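Wiki > Robot learning > Data collection > Tabletop demonstration gathering

Tabletop demonstration gathering

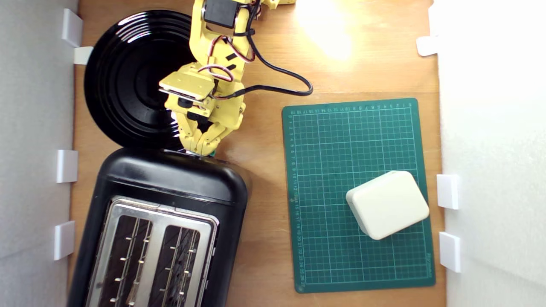
Also called demo collection or, in older Pernarari notes, "table runs". The practice of recording many short examples of a task so that a learning system can copy it. Each example (an episode) holds camera images, joint positions and the commands sent to the arm. No hand-written motion plan. The system sees only what was recorded, so a sloppy set gives a sloppy policy.

Setup

Usually a walled table, one arm, a fixed overhead camera. Walls keep the background steady between sessions and are held in place with small brackets, white plastic in the Pernarari layout. Household props: plate, two-slot toaster, box. A cutting mat with a printed grid is handy for putting things back in the same spot, or for moving them by a known amount. Black glossy props are harder than they look. Bright reflections on the wood also a known nuisance, and they shift with the time of day.

Cable slack matters. Too little and the wrist pulls short, too much and a loop hangs over the work area and ends up in every image. Some groups leave it in on purpose so the policy gets used to it.

Methods

Teleoperation. Operator drives the arm with a leader arm, glove or handheld controller. Most common by far.
Kinesthetic teaching. Arm moved by hand. Cheap, but the hand gets in the pictures.
Scripted. Arm follows fixed waypoints with small random offsets. Good for filler, poor for anything involving contact.

Multi-fingered grippers generally need a glove or similar, as a single trigger can't drive seperate fingers.

Episode handling

Under the Pevik convention an episode starts and ends at the rest pose and is labeled success, failure or discard. Failures are kept. Discards are for dropped frames, servo faults, someone leaning over the table. The Dunbar set follows the same labels but adds a recovery tag, for episodes where the operator misses the first grasp and trys again.

Props are moved between episodes, not during. The Festinport sheet lists 31 starting layouts for 4 props, with 2 operators taking turns so that one person's habits don't dominate. Order shuffled each session.

Common problems

Camera bumped mid-session. Clocks out of sync between camera and joint log. Operator getting faster through the afternoon, so late episodes look nothing like the early ones. Section needs expanding.

See also: Imitation learning, Teleoperation, Episode labeling

Contact | Copyright Pernarari Wiki contributors | Back to top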